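Wisano Community Cookbooks: transcribed recipes

Recipes from church, school and lodge cookbooks, typed out as printed, with one row per recipe.
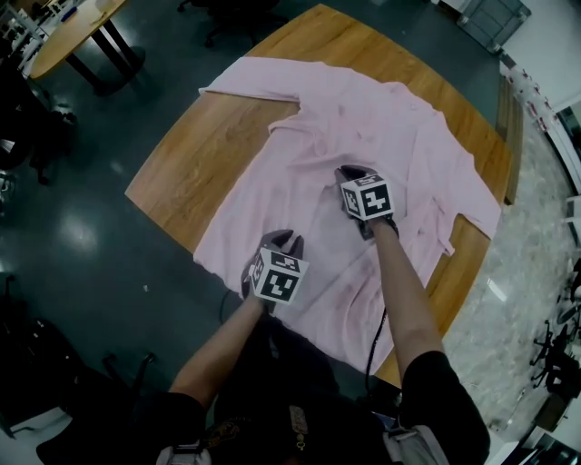 Pink button-up shirt, face down on a round wooden table.

Version 2
Released Sep 8, 2020
Maintainer: Anwara Saha

Overview

The collection holds the full text of 28 community cookbooks from Wisano and the towns near it, mainly Prokberg, Herath and Zodthorpe. These are fundraising books. A group asked its members for recipes, had them printed locally and sold the book to pay for something, usually a roof, an organ or band uniforms. The oldest is the Zodthorpe Ladies' Receipt Book of 1886.

I began typing these up to find out when baking powder biscuits pushed out the older saleratus ones in our area. I still don't have a good answer. The table turned out to be useful to other people, mostly cooks and family researchers, so I cleaned it up for sharing.

What is in the download

recipes.csv — the main table, one row per recipe, 11 columns
books.csv — one row per book, with title, group, town, printer if named, and year if printed
units.txt — old measures and what I take them to mean
changes.txt — corrections since the first version

All files are UTF-8. The CSV files use commas, and any field with a comma inside it is quoted. Line breaks in the method column are kept, so some spreadsheet programs will show rows that look split. Import the file through the menu instead of double-clicking it.

Columns in recipes.csv

book_id: matches books.csv
page: page number as printed, blank if the book has none
recipe_no: order of the recipe within the book, counted by me
title: as printed
contributor: name printed under the recipe, blank if none
section: chapter heading in the book, such as Breads or Pickles
ingredients: as printed, separated by semicolons
method: as printed
yield: only if the book states it
hand: handwritten notes in the margins of the copy I worked from
notes: my own remarks

Many of the older recipes don't separate the ingredients from the method. They run straight on: take a pint of sour milk, stir in flour to make a batter, and so forth. For those I left the ingredients column blank and put everything under method. I tried pulling the ingredients out by hand for the Herath books and gave up, as I kept changing my mind about what to do with "butter the size of an egg" and then again with "more butter."

How the text was made

Everything was typed by hand from the books themselves or from photocopies. I tried scanning software first. It did fine on the later books and very badly on the mimeographed ones, where the purple ink has faded into the paper. Fixing the errors took longer than typing.

Spelling is left alone. If a book says "desert" for dessert or "cocanut," so does the table. Obvious printer's errors that change the meaning, such as a cup of salt in a sponge cake, are also left alone but flagged in the notes column. Fractions are written with a slash. Degree signs are dropped and the oven temperature is given as a plain number.

Where a word can't be read I typed a question mark in square brackets. Where I could read it but wasn't sure, the question mark comes after the word.

Sections vary a lot from book to book. Doughnuts may sit under Breads, Cakes or Fried Things. I haven't tried to bring them into line, so search by title if you want every recipe of one kind.

Names of contributors

The names are printed in the books and I kept them. Most married women appear under a husband's name, so a single person may show up as Mrs. plus his initials in one book and under her own first name in another. I have not merged any of them. If you are tracing a family, check the spelling loosely — the Prokberg printer in particular used whatever letters he had.

One book from Herath was put together by a school class, and the children's names are left out of the contributor column. The recipes themselves are all there.

Known problems

Two leaves are missing from the second Prokberg book, in the middle of Meats. The recipe that starts before the gap and the one that ends after it are both included, marked "incomplete" in notes.

Several books have no year. I left the year blank in books.csv even where the advertisements give a fair hint. If you work out a date, tell me what you based it on.

Some recipes repeat word for word from one book to the next, or were copied from a flour company's leaflet. Repeats are kept. Anyone counting recipes by type should think about whether to remove them first.

The first version had the page and recipe_no columns swapped for the Zodthorpe book. Please throw out that version if you have it.

The hand column is thin. Most copies had been kept clean, and the ones that were really cooked from tended to be missing their covers and the first chapter too. My favorite entry is beside a boiled raisin cake: "No. Not again."

Using the recipes in a kitchen

These have not been tested. A few canning and pickling directions are unsafe by any current standard, especially the ones for green beans and for meat packed in jars. They are in the table as a record. Use a modern, tested recipe for anything that will sit on a shelf.

Egg sizes, cup sizes and flour were all different. The units file covers teacups, gills, saltspoons and the "coffee cup," which seems to mean different things in Herath and Zodthorpe. "Quick oven" and "slow oven" are listed there with the ranges I use at home.

Terms of use

You may copy, share and change the tables for any purpose, with credit to the Wisano Community Cookbooks collection. The books' cover art and advertisements are not included. Some of the later books may still be under copyright as printed works. If you belong to a group that published one and want it taken out, write to me and I'll remove it.

Corrections and additions

Send corrections with the book_id, the recipe_no and the right reading. A photo of the page helps if you have a copy in better shape than mine. I go through them each May and put the changes out together.

I'm still looking for the Prokberg fire company's book, which is advertised on the back page of another one. It had a chapter on feeding a crowd, and I'd like to see the baked beans.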